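## Koslow Fabric Wash for Darks, 900 ml

I'll start with a confession: I only stocked this because Laimutė Laur kept pestering me. She'd been using it on her work blacks all winter and would not stop going on about it, so I gave in, took a bottle home and put every navy and black thing I own through it for a month. Now I order it by the crate!

It's a liquid wash made for dark colours. No brighteners, no bleach, and a very faint smell (a bit like pencil shavings, if I had to pick something). It rinses clean, so you don't get those chalky streaks that powder leaves down the front of a black jumper.

**How I use it**

Turn everything inside out and do the zips up. One capful for a normal load, two if you live somewhere with hard water like I do. I wash at 30 and keep the spin low -- 800 is plenty. Dry it flat or over an airer, away from the window if the sun comes in strong.

For hand washing, half a capful in a sink of cool water. Leave it ten minutes, squeeze, rinse, done. Please don't wring your knits, I've lost a lovely cardigan that way.

**What it's good on**

Cotton, jersey, fleece, denim, most synthetics. I've done wool on the hand wash setting with no bother, but check your label first. I wouldn't use it on silk, and it won't bring back colour that has already gone -- Gayan Siriwardena asked me that about a pair of jeans from his student days and I had to let him down gently.

**The details**

- Size: 900 ml bottle
- Washes per bottle: 19 at the two-capful dose, more if your water is soft
- Cap: screw top, doubles as the measure
- Refills: 3 litre pouch, same liquid
- Postage: free on orders over £80, otherwise worked out at the till

The pouch is heavy and a bit floppy to pour from, so do it over the sink. I get fresh stock in every November and it does tend to go quickly, so drop me a line if you'd like one kept back.

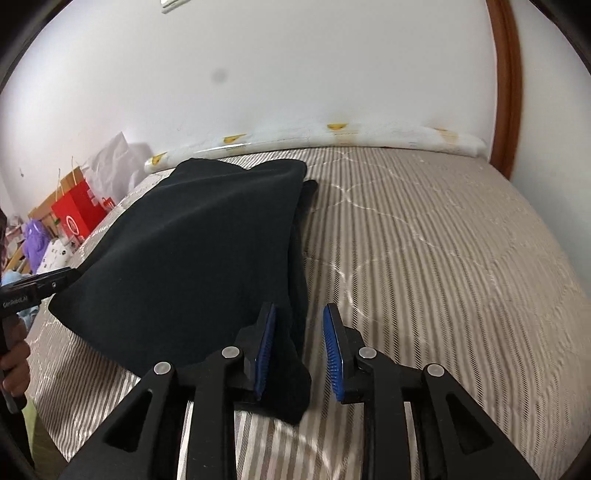 *Navy and black fabrics: wash inside out, on cool.*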